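発表者用メモ 住宅キッチンの昼光シミュレーションと実測の差

スライド1 表題
氏名と所属のみ。所要時間は質疑を除いて25分。共同発表者のBirutė Rätsepは質疑から登壇。

スライド2 背景
台所の手元照度は、設計段階では天井照明だけで検討されることが多い。昼光の寄与は平均昼光率で一括して扱われ、作業面の分布までは見ない。Damodbyの改修計画でも当初はこの方法をとった。

スライド3 測定条件
測定は10月、全天曇りの時間帯に限定。作業面照度を1分間隔で記録し、有効データは3,682点。欠測の大半はロガーの電池切れによる。屋外照度計は屋上に設置。ここで校正の手順を口頭で補足(配布資料の付録参照)。

スライド4 計算条件
計算はBranislav Vávraが担当。間接反射は5回まで追跡。反射率は壁、天井、床に個別の値を与えた。家具は省略。計算ソフトBelldenの既定値をそのまま使うと床の反射率が高めになる。この点は必ず述べる。

スライド5 結果
窓際の計算値は397ルクス、実測の平均値とよく一致した。室奥では計算が系統的に高い。差は窓からの距離とともに広がる。グラフの縦軸が対数であることを先に断る。

スライド6 窓まわりの扱い
桟と方立は有効開口面積を減らす。ガラス面積だけで計算すると、減少分がそのまま誤差になる。窓下の壁と天板の反射率も手元の値に効く。淡色の天板は天井側への反射を増やすため、単一の平均反射率で代用しない。

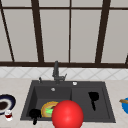

方立の見込み寸法を入れたモデルと省いたモデルを両方計算し、差を表で示す。斜め入射では見込みの影響が大きくなる。Futasmontの窓で同じ比較をした結果は予備スライドに回した。

スライド7 計算時間
格子点はおよそ4,000。分割を細かくしても窓際の値はほとんど動かない。時間が押していればこのスライドは飛ばす。

スライド8 残る課題
晴天時の直射、カーテンの開閉、汚れによる透過率低下は未検討。直射の測定は火曜の午後から再開予定。質疑で保守率を聞かれたら付録の表2を出す。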